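We're hiring a counter and grill person (and maybe you're it)

Posted 2024-04-13 by Normand Beaulieu, Wustix Roadhouse, Clikham

Hi, I'm Normand, and I own Wustix, the roadhouse on the county highway just as you come into Clikham from the east. If you've ever driven to the lake on an empty stomach you've probably stopped here, or you've driven past and regretted it by the time you hit the long stretch with no exits. We do breakfast until we run out of hash browns, then burgers, hot sandwiches, fried fish, soup in the cold months and soft serve in the warm ones. Coffee all day. Pie when Tullio is in the mood, and he usually is.

I'm looking for one full-time person to work the counter and learn the grill, plus a weekend helper for the summer rush that starts in June. Most of this is about the full-time job, and I'll get to the weekend one further down.

What the job is

You'd be on the early shift to begin with. I open the back door at 5:15 and I'd want you in by 5:30, so please think hard about that before you write to me, and think about it in terms of February! You'd get the coffee on, fill the pie case, set out the ketchup and napkins and get the register up. Doors open at six and the truckers are generally standing there already, because they've been parked outside since whenever. You'll know their orders inside of a month. They'll know when your birthday is, too, they're like that.

For the first few weeks you'd mostly take orders, bag takeout and keep the front clean. After that Tullio Ferri starts you on the grill. Tullio has run our kitchen for longer than I've owned the place (he came with it, same as the walk-in cooler) and he's a patient teacher as long as you don't press down on the burgers. Please don't press down on the burgers. He starts everybody on eggs, then grilled cheese, then the flattop proper, and the fryers come last.

We shut at three on the early side and the second crew takes over, which is Zakhar Marchuk's crew. Zakhar is louder than Tullio and plays worse music, but his onion rings are the best thing on the menu and I'll say so in print. Some people end up liking his shift better and move over. That's fine with me, just tell me before I've done the schedule.

What I'm hoping for

You don't need restaurant experience. I've hired people from a feed store, a bank and a middle school library and they were all good. What I do need is somebody who turns up, who can talk to a cranky family with three hours in the car behind them and two more ahead, and who'll ask when they don't know something. You should be OK lifting a 40-pound box of fries from the freezer to the kitchen. You should be at least 18 for the full-time job because of the slicer and the fryers. You'll need a food handler card, and if you don't have one I pay for the class and for the time you spend in it.

A second language is a big help in the summer. So is being able to drive, since every so often I need somebody to run over to Tsao for buns, but I can work around it if you don't.

Pay and the rest of it

Starting pay is $17.50 an hour, and it goes up to $19 once Tullio signs you off on the grill. Tips from the counter jar get split by hours worked, for everyone, kitchen included. I'll pay a $100 bonus after your first full season, in cash, in an envelope, like my grandfather would have done. You get a meal every shift, anything on the menu, and you can take soup home. Paid time off starts building from day one. I help with health coverage after the first 2 months, and Mudassar will go through the plan with you because he understands it and I don't.

That's Mudassar Janjua, our manager. He does the schedule, the payroll and the ordering, and he answers the phone more often than I do. Shifts go out two weeks ahead. We're closed Thanksgiving, Christmas Eve, Christmas and the first week of January, when I go fishing and you get paid anyway.

The weekend job

This one runs from June until school goes back. It's soft serve, lemonade, clearing the picnic tables and helping with bags when a bus pulls in. You can be 16 for this one, with a parent's OK. It's $14 an hour plus your share of the jar. It's hot and sticky and goes by fast, and two of my current full-timers started out that way, so if you like it there's a good chance you can stay on.

How to apply

Come in! Really, that's my favorite way. Any time between two and three in the afternoon is good, after lunch has died down and before Zakhar's crew gets going. Ask for me or Mudassar. Have a coffee on us and we'll talk for a bit, and if you've got a resume bring it, and if you don't then just write down where you've worked and a phone number for somebody who'll say something nice about you.

If you can't make it in, drop a letter through the door or mail it to Wustix Roadhouse, 318 Unora Road, Clikham. Put "counter job" or "weekend job" on the envelope so it doesn't end up with the produce invoices. I answer every one, though it can take me a week if the fryer's acting up.

After that we do one paid trial shift, four hours, regular starting rate, and you get lunch. I like to have people see the place busy before they say yes. Emmett Fitzsimmons, who's been on the counter since we redid the parking lot, will show you around and you can ask him whatever you want about me. I'll stay in the back.

One last practical thing, staff parking is behind the building next to the propane cage. The front spots are for customers, and the end one by the sign floods.

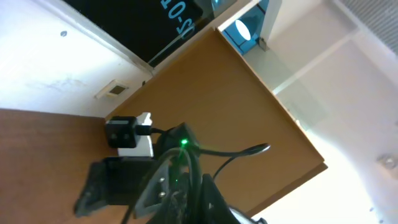
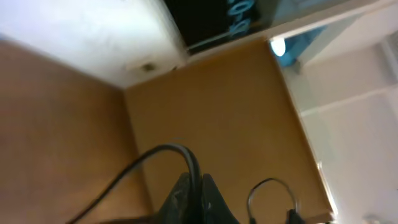 Both photos: wood paneling up close, same place, same occasion.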